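Ekport Packed Lunch Survey: Data Card

Version 2
Issued 06/10/2018
Maintained by the Office of School Meals, Arholm District
Contact for corrections: Anju Grewal, Records Section

Overview

The Ekport Packed Lunch Survey records what pupils in the Arholm district bring from home to eat during the school day. It covers 17 elementary schools and contains 1,521 completed diary pages, each of which describes one lunch on one school day. The survey was designed to support menu planning and the scheduling of lunch periods. It was not designed to assess individual families, and it must not be used for that purpose.

Participation was voluntary. Parents or guardians filled in the diary pages at home and returned them in sealed envelopes. Pages without a signed consent slip were destroyed before data entry.

Files

lunches.csv: one row per diary page.
items.csv: one row per food or drink item, linked to lunches.csv by page_id.
schools.csv: one row per school, with the length of the lunch period in minutes.
codes.txt: the full list of food codes and container codes.

All files are encoded in UTF-8 and use a comma as the separator. Missing values are left blank. The code 99 means that the question was answered but the answer could not be read.

Container codes

Respondents described the container in their own words, and Records Section staff assigned one of the codes below. Where two codes could apply, the lower number was used.

1. Insulated bag, soft sided. Fabric outside with a foil or similar lining. Lunch bags that open by a top flap belong under this code. 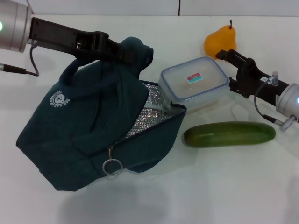

2. Rigid box, with or without compartments.

3. Paper bag.

4. Plastic bag or wrap only.

5. Other, including backpacks with no separate container.

Version 1 of the survey had a separate code for bags sold with a cold pack. That code was dropped because respondents used it inconsistently, and the affected rows have been moved to code 1.

Variables requiring care

The field prep_time gives the number of minutes spent preparing the lunch, as reported by the respondent. Many households prepare several lunches together, and the form did not ask how the time should be divided. The values should not be added across children in the same household.

The field portion gives an estimate on a scale from 0 to 100, where 100 is the full amount packed. It refers to what was eaten, as judged by the respondent from what came home. The Perrin schools used an earlier form without this question, and the field is blank for all of their rows.

Food codes follow the Kellaretti list, with local additions marked by the letter K. Homemade dishes are coded by main ingredient.
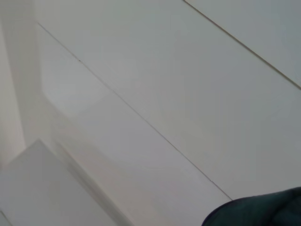 Page layout had a measurable effect on the quality of the answers, and users who plan a similar survey should take note of it. The first draft of the diary page was a single open box, and respondents tended to list the main item and leave out drinks and fruit. The form now in use divides the white space with thin straight lines into long sections, with one section for each kind of item. The lines carry no numbering, and respondents were free to leave any section blank. Blank sections are recorded as "none reported" and should not be read as proof that nothing was packed.

Known limitations

Lunches bought at school are outside the scope of the survey. Diary pages were issued in English only. Field trips and half days were excluded, although a small number of such pages may remain where the respondent did not mark the date clearly.

Terms of use

The files may be used for research and planning within the district. Outside requests are reviewed each November. Any published table must combine at least 2 schools.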